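Folding Denim for People Who Have Better Things to Do
Speaker notes, Trurnardale library, upstairs room
15 minutes plus questions. Do not run over. The choir has the room after.

OPENING
Wait for the chairs to stop scraping.
Start with the confession: I own a chest of drawers and a chair, and for most of my adult life the chair has held more clothes. Pause. If they laugh, good. If they don't, they are the sort of people who hang things up, so go faster through the first bit.
Say what the talk covers: jeans. Shirts are a different evening and towels are a matter of faith.

WHY JEANS ARE AWKWARD
Hold up my own pair. They weigh 900 grams, I put them on the kitchen scales, and yes, the scales were wiped.
Denim is a twill. Run a finger over it and the ridges go diagonally. It is stiff enough to argue with and soft enough to slump when you look away, so a fold you were proud of is a sort of tent by the time you reach the second leg.
The hem is the worst of it. There's more cloth there, turned over and stitched down, and it wants to stand up like the lip of a jug. Old pale pairs do this as much as new ones. I had hoped age would mellow them.

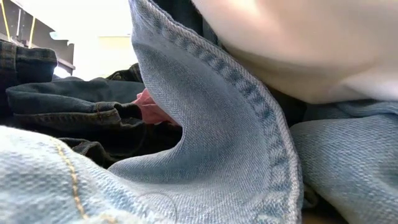 So we begin at the hem, which annoys everyone who was taught to begin at the waist. Flatten it first with the side of the hand. Press from the stitching outwards. Then the leg, then the knee (baggy, ignore it), and leave the waistband alone until last, when you're too committed to stop.
Demonstrate on the table. Talk while doing it. If the leg twists, say "as you see, the leg has twisted" in a confident voice and carry on.

THE METHOD
1. Lay them flat, front up. Shake them once. Shaking them repeatedly is only exercise.
2. One leg over the other. The crotch seam will stick out in a point. Tuck it in and don't make a remark. (I made a remark in Avinach. It was a long drive home.)
3. Hem up to just short of the waistband. Stop short, or the top goes fat and the pile leans.
4. In half again, or in thirds if the drawer is shallow. Mine is shallow.
5. Put it down and take your hands away. This is the hard one. Everybody pats.

Slow down here. Last time I did all five steps in one breath and a man in the front row was left holding a leg.

THE HEAP
Admit that none of this helps if the jeans are in a heap with everything else, because the time goes on finding out what you've picked up. You take hold of what you think is a cuff and get a pocket. You pull, and the whole lot comes along to see what's happening.
Advice: find an edge before you lift. Any edge. Follow it with your fingers to a corner, and only then pick up.

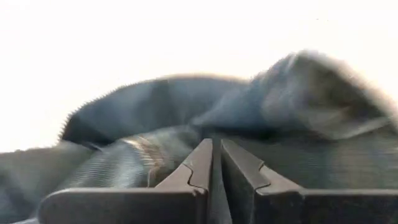

A woman in Avinach put her hand up at this point and said that her mother had simply tipped the heap on the bed and made everyone stand round it until it was gone, and nobody had needed to find an edge in forty years of that house. I said it sounded efficient. She said it was miserable, but the drawers were lovely.
Use that if the room is warm. Skip it if the room is full of mothers.

GADGETS
Short section. I bought the Zorneo folding board at a church sale for 50p, with the instructions missing and one flap that had its own opinions. It makes a tidy shirt. With jeans it makes a tidy shirt shape and leaves the legs hanging off both sides like a dog on a small sofa.
The Karunaratne method (roll from the waist, stand on end) does work, and I'm told it looks handsome in a deep drawer. See above regarding my drawer.
Don't be rude about either. Someone always owns one.

THE ODD BITS
Belts out first. Pockets emptied, properly, all of them, including the silly little one. Thin cloths and scarves cling to denim and come up with it, so go through the pile for those before starting and put them to one side. I keep a saucer for coins and a second saucer for whatever the other things are.
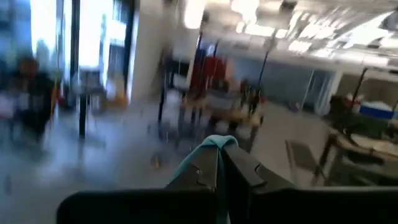 Does it matter if they're creased, though, will come the question from near the door, since you sit down in them five minutes later anyway? It has come up at every talk so far. My answer is that it doesn't matter at all, and that I'd rather like to be able to shut the drawer. Last time the reply to that was "get a bigger drawer", which got the best laugh of the evening and wasn't mine.

CLOSING
Invite them up to have a go. Spare pairs are in the blue bag. Remember to count nothing, promise nothing, and get my own jeans back.
Lights off, urn off, key through the letterbox.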